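Unit 4: The Inside of the Box
Handout to go with the September bench sessions
Mamta Pathak

Read this before you come to the bench. I know what happens to handouts, having written a great many of them, so the parts you will be asked to do with your hands are in sections 3, 4 and 5. The rest is there for people who like to know why.

1. What we are doing and why we still do it

Most of you will never build a desktop computer from parts for money. Some of you have told me so in the first week, with a certain firmness. You will, however, be handed a dead one at some point in your working life, by somebody who assumes that a person with your certificate can look into it and see the trouble, the way a doctor looks at a rash. The bench sessions are meant to get you to the point where you can at least look into it without flinching.

Our towers came from the Predard offices when they moved across town. They are big, heavy and out of fashion, all of which suits us. A big case has room for two hands and a flashlight. A slim modern one has room for a fingernail, and you will meet enough of those later.

Each tower has a number on a tag. Write it on your worksheet. Last year two groups swapped machines at lunch and spent the afternoon diagnosing each other's mistakes, which was instructive but hard to grade.

2. Before the panel comes off

Shut the machine down. Switch it off at the back. Pull the power cord out of the wall and then out of the machine, and put the cord somewhere you would have to walk to get it. Then press the front power button and hold it for a few seconds. You will feel silly. The board still holds a little charge after the cord is gone, and the button helps drain it.

Wrist straps are in the drawer marked Nilline. Clip to bare metal on the chassis. Paint does not count as bare metal, and neither does the table if it is not grounded, however metallic it looks. A strap that is worn but clipped to nothing is jewelry.

Lay the tower on its side so that the open face is up. Gravity is going to take part in this session no matter what you do, so have it pulling screws toward the bottom of the case, where you can see them. Working on an upright tower means a dropped screw goes under the board, and then you own a rattle.

Do not open the power supply. There is nothing inside it that you can fix and there are capacitors in it that do not care whether it is plugged in. If you think a power supply is bad, you test it or you replace it. The label on the outside tells you what you need for choosing a replacement, and reading the label is the full extent of your relationship with the inside.

3. Getting your bearings

Every year someone asks me for a diagram of where things are. Every year I decline, and by the second session they have stopped asking. Cases differ. What does not differ much is what connects to what, so find your way by following relationships.

Start with the power supply, the biggest plain box in there. Its cables come out in a bundle and go everywhere. On the older units the wires are color coded. Yellow carries 12 volts, red 5, orange 3.3, and black is ground. Newer units often have every wire in black, presumably for looks, and then you have to go by the shape of the connector.

Next find the motherboard, the large flat thing that everything else is plugged into. On it, in an order that will become habit:

The CPU socket. It is usually hidden by a cooler, and a cooler is hard to miss. With the cooler and processor out, you see the square socket itself and the metal bracket that clamps the chip down.

The memory slots. Long, narrow, parallel, close to the socket. They have latches at one end or both. Check which before pushing, because the end without a latch does not move and will not be persuaded.

The expansion slots. Also long and parallel, also tempting to mix up with memory. They line up with the openings in the rear wall of the case where the cards poke out, and that is how you tell.

The chipset heatsink. Smaller than you expect, easily mistaken for decoration. Leave it alone.

Then the drive cage. In our towers it is metal and the bays have plastic tabs to release what is in them. The tabs are colored because somebody at the factory was kind. Colored plastic inside a case nearly always means "you are allowed to move this." Blue, green, purple, it depends on the maker. If a part has no colored tab and no screw, stop and ask why you are pulling on it.

4. Screws, and where they go

I have taught this unit to almost 2000 people and I can report that the screws are the hard part.

There are two kinds you will meet often. One is coarse, usually for the case, the power supply and the older hard drives. The other is fine, for optical drives, some mounting plates and, depending on the standoffs, the board. They look alike from standing height. A coarse screw will go into a fine hole for about a turn and a half, and the noise it makes on the second half of that is the noise of a ruined thread.

Use the magnetic dishes. One dish for each stage of the job, lined up left to right in the order you did them. Putting it all back is then a matter of working right to left. If you have screws left over at the end, you have not discovered a manufacturer's extravagance. Go back and look.

Hand drivers only. The electric driver in the cabinet belongs to the furniture course, and they can keep it.

5. The socket

This takes up most of the session and most of my blood pressure.

The sockets on our boards have the contacts in the socket itself, as very thin bent springs, with flat pads on the underside of the chip. It means the delicate part is the one you are leaning over with a sleeve, a lanyard or a dangling wrist strap. A bent contact can sometimes be nudged back with a fine tip, good light and an hour you had other plans for. Mostly it cannot.

The procedure:

Press the lever down a little and out to the side to free it, then let it come up slowly under your thumb. Do not let it fly.

Raise the bracket. It should stay up. If it flops, hold it.

Look at the socket from two directions before you do anything else. You are looking for an even pattern. Damage shows up as a glint in the wrong place. Write down what you see, even if you see nothing, and initial it. This protects you from the group that comes after you.

Hold the processor by its edges. Match the notches, match the corner triangle, and lower it straight down. There is no pushing. If you feel any wish to push, lift it straight back up and start again.

Close the bracket, then the lever. The lever takes more force than seems decent and may creak. I am told this is normal and after all these years I still don't like it.

If a socket is going to be left empty for more than a minute or two, the plastic cover goes on. The covers are in the Van Damme tin on the windowsill, and there should be as many at the end of the day as there were at the start.
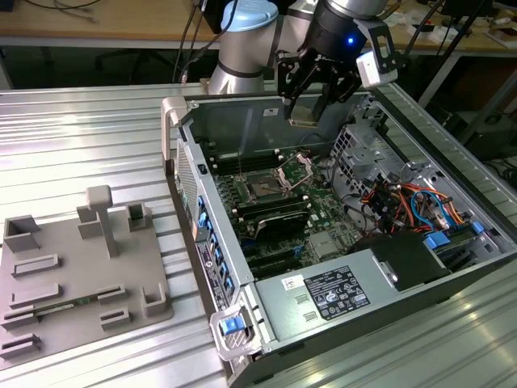
6. Memory

After the socket this is a vacation. Open the latches, line up the notch, press both ends down until they click. The force needed is somewhere between what you are using and what you are afraid of.

The notch is off center, so a module fits one way only. Students have beaten this system, but it took effort.

If the machine starts and reports less memory than you installed, reseat before you suspect. Take out every module, put one back, start up, and work forward. The slots want filling in a certain order and the order is in the board manual. We have the manuals in the Orureo binder. Page one of each has been replaced by a photocopy, for reasons involving coffee.

7. Closing up

Route the cables away from any fan. They do not have to be pretty. They have to stay out of moving parts and let air through, and a tie or two is plenty. Keep the ends of the ties trimmed flush, because the next person in there will have knuckles.

Check for tools. Check for the strap. One tower went back on the shelf with a strap still clipped inside it and the other end still on a student.

Panel on, cord in, switch on, button.

8. For your worksheet

Hand in one page per group. Include the tag number, the condition of the socket before and after, which memory slots were in use when you opened the case and when you closed it, and the power supply rating copied from its label. Copied, please, with the units. "Big" was submitted once.

Allow 45 minutes for the bench work and whatever is left for the write-up. If you finish early, the drawer of mixed screws is always there and always needs sorting.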